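What Limescale Does to a Water Heater

Hard water carries dissolved calcium and magnesium. When it is heated, part of the calcium comes out of solution and settles as scale on the hottest surface available. In an electric tank heater that surface is the element. In a gas heater it is the floor of the tank, directly over the burner.

Scale conducts heat poorly. A coated element runs hotter than its design temperature to deliver the same output, and the metal sheath fatigues sooner. Owners usually notice the noise first: a popping or rumbling during the heating cycle, caused by steam forming under the sediment layer.

Corina Wieser has serviced tanks in Pimwood for 23 years. The town draws from limestone wells, and she drains most of her customers' heaters every July. "People call me when the shower goes lukewarm," she says. "By then the lower element is usually gone."

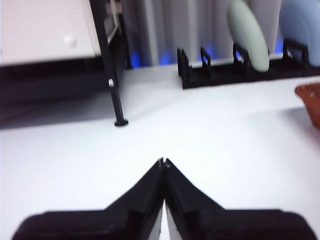

Flushing is a simple procedure. Shut off the power or set the gas valve to pilot, close the cold supply, and let the tank cool. Attach a hose to the drain valve, open a hot tap upstairs to admit air, and drain. Then open the cold supply in short bursts to stir up what remains on the bottom. Repeat until the discharge runs clear, close the valve, and refill completely before restoring power. An electric element switched on in a dry tank will burn out very quickly.

Older plastic drain valves clog with flakes and may not close again. Wieser replaces them with 3/4-inch brass ball valves on the first visit.

The anode rod should be checked at the same time. It is a magnesium or aluminum bar that corrodes in place of the steel tank. If the core wire is exposed along much of its length, replace the rod. A softener reduces scale but can shorten anode life, so softened systems need more frequent checks.

Tank temperature matters as well. Scale forms faster as the setting rises, and a 54-gallon tank held well above 120 degrees will need flushing more often than the same tank at a moderate setting.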